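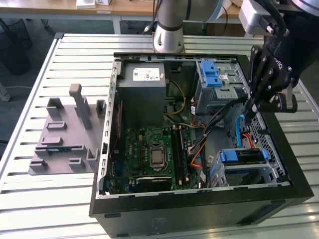 How long do people keep an old computer after they stop using it?
Most of the households I talked to had held on to theirs for several years, usually in a closet or the garage.

Cutumel College > Student Work > Environmental Studies > Final Reports

Search student work Enter keyword Go

March 16, 2025 | By a second-year student, Environmental Studies

The Closet Computer Project

I picked this topic because my own family had a dead desktop under the stairs for most of my childhood (we stacked board games on it), and I wanted to know if other people in Flasanis lived like this too. They do! I went door to door in my neighborhood with a printed survey and ended up with 37 households that filled out the whole thing. The survey had 20 questions, which was too many. People got visibly tired on the second page, so if I did it over I'd cut it in half.

The first thing I asked was why the old machine was still there. I figured the answer would be money, like people hoping to sell it someday. A few said that. Way more people brought up photos and tax papers. They didn't know what was still on the drive and didn't want a stranger finding out, so the computer stayed put. 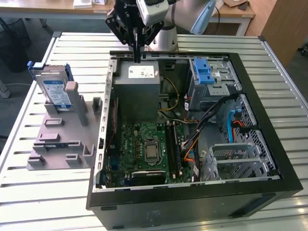 Where can you drop off an old desktop in Flasanis?
The Pluner Road transfer station takes them on Saturday mornings, free for residents with proof of address.

Only three households on my list had ever used the drop-off, and one of those thought it had closed. The city's spring flyer mentions it on the back, in tiny print, under yard waste. I went to the station myself and the staff were super nice about letting me look through the August logbook. They took in 3497 pounds of electronics that month, mostly TVs by the look of the entries. It's not sorted by type, so I couldn't pull out a number for computers, and I'm still a little annoyed about that.

I also stopped by Đào, the repair shop next to the laundromat, to ask what they do with machines people never come back for. They hold them for a while, call twice, then save whatever parts still work. Memory and power supplies get reused the most there. Hard drives get wiped or drilled, and they'll do yours while you wait for a small fee (a great thing to know, and I put it in my handout).

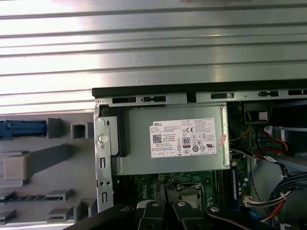
Inside a desktop tower, with the slotted steel rail along its edge.

My handout is one page, front only, with the station hours in big type and the drive-wiping info right under it. I left copies at the library and the laundromat. Next semester I'd like to go back to the same houses and see if anybody's closet got emptier, starting with ours, where the desktop is still under the stairs.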